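Benedicta Dankwa

OK so a few people asked about the little square table after I mentioned it on Saturday. Small thread, because I have opinions about a table now, apparently

I'd been working off a folding thing from Bonsu for 2 years and it wobbled every time I leaned on it. Typing, eating, writing a birthday card, didn't matter. I had a wad of cardboard under one leg and the cardboard had its own wear and tear

Paid 40 bucks for this one, used, and Sena Antwi helped me get it up the stairs. (Sena carried it up the stairs. I held doors and said encouraging things)

What sold me was the grain. The listing photo was so dark you couldn't tell what color it was, so I went in expecting orangey and it's this really pale blond with wavy amber lines going all the way across. I love it so much

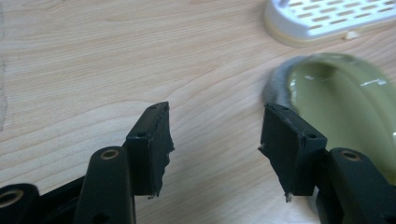
the grain!! and the gray smudge over on the far left that I've been fighting with

About that smudge. I've tried dish soap, I've tried baking soda paste, I've tried the Drusora wood spray that my whole family swears by. The spray smells amazing and the smudge does not care. I think the finish might just be worn there, in which case I should quit scrubbing before I make it worse

(if you have a trick that does NOT involve sanding please reply, I don't own a sander and I don't want to own a sander)

Other thing I didn't expect is how much the top changes depending on where you're sitting. From my usual spot the lines look pretty calm and then you shift over a bit and it's all big swoops
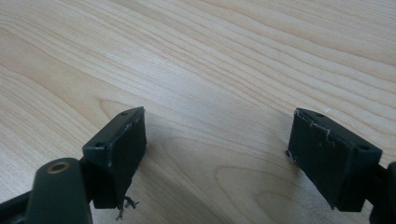

and I keep finding new shapes in it when I'm supposed to be answering email. There's a big oval loop I'd put a coaster on, except then I wouldn't be able to see it. So the coaster lives somewhere worse

Speaking of, yes, there's a round hole in the top. Sena calls it the crumb chute. I dropped a pen cap through it the first night and then a Vuvenano cough drop, which went under the couch and is still there as far as I know

I keep meaning to get one of those plastic covers for the hole. Measured it, wrote the number on a sticky note, lost the sticky note. Probably down the hole

It's also a really good size for small messy jobs. I can reach every side without getting up, and a little clear tub with a handle fits right in the middle with space left over on both sides

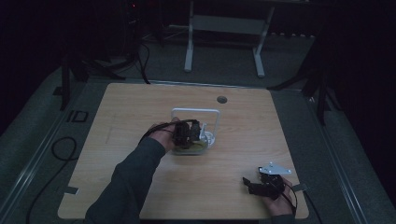 and the thin edge means I can wipe straight off into my hand, so less ends up in the carpet. Gray carpet hides a lot but it doesn't hide rice, ask me how I know

Would I pay 40 for it again, yes. Would I pay 40 for it without the smudge, also yes, so really the smudge was free

Next up is the chair, which squeaks. Currently looking at a Flultaneo one that's 5 minutes from me and the seller has stopped writing back. Will report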